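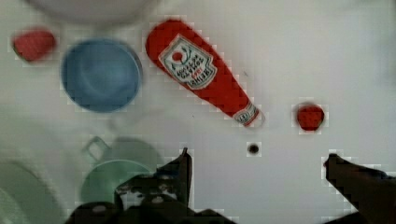

Subject: Re: [devton-racing] Club enduro, entries and tyres
From: Murali Alva
Date: 2/11/20

Hi all,

Sorry for the slow answer, I've been under the Mornosik most of the week trying to get the rear subframe to line up (it does now, just about, with a bit of swearing). Senthil asked:

> Are we still running the enduro to last year's rules? I've got
> a set of the harder tyres left over from September and I'd
> rather not buy more if I can use them up. Also what's the
> weight limit this time, Renato told me one thing and the
> entry form says another.
> Senthil

Go with the entry form. Renato was quoting the sprint rules, where it's 34 kilos lighter, and he's been told! The enduro minimum is 800 with driver, fuel as it comes off the track, and they do weigh you afterwards. Ghassan lost a fourth place at Drodano over that and he's still grumbling.

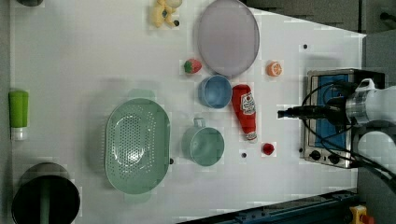
Can you use leftover tyres from September?

As long as they carry the club stamp on the sidewall, they're fine for practice and the race, but qualifying has to be on the set you registered.

So Senthil, dig yours out and have a look at the stamps before you send the form in. If they've rubbed off, Murali Lobo can redo them at scrutineering provided you bring the receipt. I did mine in chalk one year and that didn't go down well.

On the driver changes, it's two stops minimum and nobody does more than an hour in one go. I'd quite like to start, if no one minds, and then hand over to Renato while the track's still clear. Last time out at Bunnag we lost ages in the second stop fiddling with the seat insert,

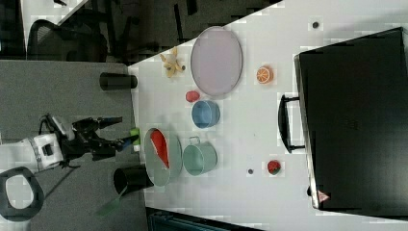 so I've cut a new one from thicker foam and it drops in with two straps. Renato, come over and sit in it before we load up, would you? Your legs are a good bit longer than mine and I've only tested it on me.

Money: the entry is 597 for the car, split between however many of us drive. I've paid the deposit, the rest is due when we sign on. The engine had done 3,417 miles when I last wrote it down, so I'll change the oil and leave everything else well alone.

Can somebody bring the big funnel? Mine's cracked.

Cheers,
Murali A.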